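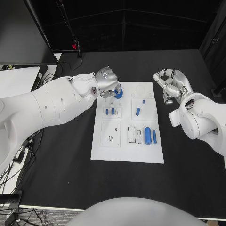

Bite cell, left hand holding a blue cylinder over the white board.

Progress to 2025-03-06, for Flisance
From: Rimantas Kütt, Nirinstead

Short one this time, sorry. Cell is back up after the December stoppage. Left wrist stripped, cleaned, put back together – thin cables rewrapped round the housing so they don't snag when the hand turns. Right hand had slack in the fingers, retensioned, fine so far.

Board re-levelled and both arms re-zeroed to it. Took 3 goes. Logged 1,357 grips before the work and 1,681 since, with 19 drops in the second lot, mostly the thin cylinders.

Still to do: black cables down the left side of the table need tying up properly. Dallska have quoted for trunking, quote attatched. Spare finger set not orderd yet, waiting on your ok for the spend.

No change to the end date.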